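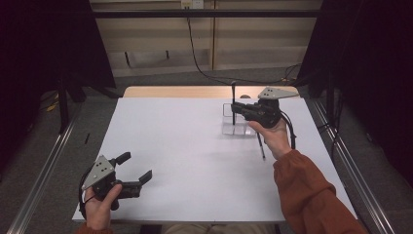

Brunine hand-held grippers, used as a pair at the bench.

Brunine Hand-Held Gripper, Paired Set
Made by Chaimongkol, sold and serviced by Primamholm
Item status: in stock, revised jaw return fitted
Price per pair: $2,120

Service notice – please read before use
Sets shipped before October may have a jaw that does not open fully when the handle is released. If you own one of these sets, go to "Checking your set" on this page before using it again. The repair is free.

Product overview
The Brunine is a two-jaw gripper worked by hand. It is used to record how a person picks up, moves and places small objects, so that a robot arm with the same jaws can be taught the same task. One is held in each hand. The jaws open and close through a linkage behind the fingers, and a metal mounting plate sits on top of the body. The cable leaves from the rear.

Typical work is light and slow: sorting pens, putting brushes into a holder, lifting caps and small tubes. The set is not meant for glass, blades, hot items or anything held over a person.

What went wrong
We received 15 reports of the same fault from sets in the first production run. The user lets go of the handle, the jaws start to open, and one finger stops short. The object stays pinched on that side. When the user moves the hand away, the object comes along and drops somewhere else, or the container it was just put into tips over.

In most cases the only loss was a spoiled recording. Two users were pinched. Both had reached in with a free finger to push the stuck jaw open, and it let go suddenly and then closed. Neither needed treatment, but we treat this as a safety matter and have changed the part.

Cause
The return spring on the outer finger sits against a small pin. In the first run the pin was cut slightly long. After many cycles it wears a groove in the linkage, and the finger catches in the groove near the end of its travel. On the worst unit sent back to us, the catch first showed in the log at cycle 927. Other units ran far longer before it appeared. A set that works well today may still have the long pin.

The fault is hard to notice with thick objects, as the jaws do not have to travel far. Thin handles and rods show it sooner.

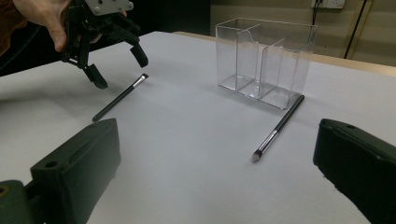 Rattana Sriwong wrote to us that the sticking was easy to miss in her own sets at Fornport, and that she had put the dropped items down to tired hands for most of a month. She asked for a way to check the jaws without taking the gripper apart, and the steps in the next section came out of that request.

Checking your set
1. Unplug the cable. Hold the gripper with the jaws pointing down and nothing between them.
2. Close the jaws fully, then let go of the handle in one movement. Do this ten times.
3. Watch both fingers. They should reach the end of their travel together.
4. Repeat with the gripper on its side, then with the jaws pointing up. The catch often shows in only one position.
5. Do the same with the second gripper of the pair.

If either finger stops short even once, take the set out of use. Do not oil the linkage. Oil hides the catch for a day or two and gets onto the jaw faces.

If a jaw sticks during work
Set the object down on the table first, still in the jaws. Keep your fingers out of the gap. Squeeze the handle again and release it slowly. If the jaw stays where it is, unplug the cable and slide the object out along the length of the finger. Mark the recording as failed so that it is not used for training.

Repair and return
Send both grippers, even if only one is at fault – they are matched at the factory and we set them up together. We fit the shorter pin, replace the linkage if it is grooved, and return the pair with a new test sheet. So far 79 pairs have been through the workshop. Please leave your own mounting plates and brackets on if you can, so the alignment does not have to be done twice.

Owners who are outside the warranty period are covered for this repair. Shipping is paid both ways.

Spare parts
Short return pin, pair
Linkage arm, left or right
Jaw fingers, black
Rear cable

Pins are not sold for home fitting unless you already hold our bench jig.

Contact
Write to Orathai Rojanasak at the Primamholm service desk. Give the serial number from the inside of the handle and say which finger is sticking. Return labels go out by 4 p.m. on the day your message is answered.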